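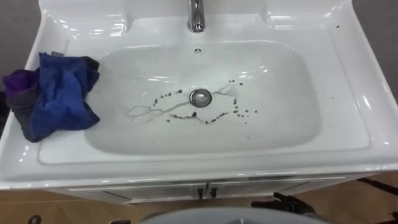 White washbasin with chrome faucet.

October
By the Kakatau Bereavement Support office

Progress report to the Bolside Fund: Family Room and Funeral Help Program

The program took 40 new families this quarter, 25 of them from Briltwood and the rest from Kakatau. Most came to us through the hospice or a funeral home. Two were referred late, after the service had been held, and we helped them with paperwork only.

Grants toward burial and cremation costs are capped at $552 per family. We have paid every approved claim except three, which are waiting on a death certificate.

The notice-writing sessions moved to Monday at 4 p.m. Attendance is better than it was in the mornings. Families bring a draft, and we help with wording, service details and where donations should go. Barajas Printing now charges us $288 for a box of memorial cards, the same price as last year.

The evening grief group is still short one trained leader. We have advertised twice and will interview next month. Until then the group meets every other week.

We ask to carry the unspent training money into the next quarter. A full expense sheet is attached.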